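Plollbridge Public Library
Friends of the Library, Minutes of the General Meeting
15th October, Large Reading Room

Present: Darragh Ó Ceallaigh (chair), Nusrat Siddiqui (minutes), Arlo Dvorak, Cillian Nic Giolla, Diarmuid Hanrahan, plus members of the public.

The chair opened the meeting at 6:30 p.m. Minutes of the May meeting were read and approved with one correction. The street named under Parking should be Drallness Road, not Drallness Lane.

1. Book sale
Arlo reported that the spring and summer sales together brought in $2,878 after the cost of tables and signs. Hardcover fiction sold poorly. Children's books and cookbooks were gone by noon on both days. He asked that encyclopedias no longer be accepted. Diarmuid said some donors leave them at the back door after hours. A sign will go up by the book drop. Motion to stop accepting encyclopedias and magazines, moved by Dvorak, seconded by Siddiqui. Carried.

2. Roof over the children's room
Cillian has the quote from Hurkine for the flat section of roof. It covers new flashing and two drains but not the ceiling tiles inside. The town has agreed to pay for the roof itself and has asked whether the Friends would pay for the tiles and paint. Discussion followed. Diarmuid felt this was the town's job and wanted that noted. Cillian said the room has had a bucket in it through two winters and the families who use it don't care whose job it is. Motion to offer up to $3,000 toward tiles and paint, payable when the roof work passes inspection, moved by Nic Giolla, seconded by Dvorak. Carried, Hanrahan opposed.

3. Evening hours
The library director sent a note asking for comments on closing at 8 instead of 9 during the winter. A member of the public said the last hour is the only time she can get there after her shift. Another said the parking lot lights go off at 8:45 in any case. Nusrat will write to the director saying the Friends would like the later closing kept on at least 3 nights a week, and will ask about the lot lights in the same letter.

4. Large print collection
Diarmuid has a list of requests from the Drallness senior apartments, mostly westerns and mysteries. He will pass it to the circulation desk. Delivery by car continues every other week. One more driver is needed.

5. Talks series
Attendance at the fall talks has been fair. The history of the Plollbridge mill filled the room and chairs had to be brought up from the basement. The tax talk was thinly attended. Winter topics agreed so far are robotics, pruning fruit trees, and reading old deeds. Arlo will book the room and get the flyer to the printer. Coffee will be moved to the back of the room, away from the door.

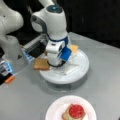

Robotic arms at a tabletop. 

6. Other business
The key to the display case is missing. Anyone who has it should return it to the front desk. Cillian asked that the membership form be printed in larger type. Agreed.

The next meeting will be held in the same room, date to be set by the chair. Adjourned at 7:50 p.m.

Respectfully submitted,
Nusrat Siddiqui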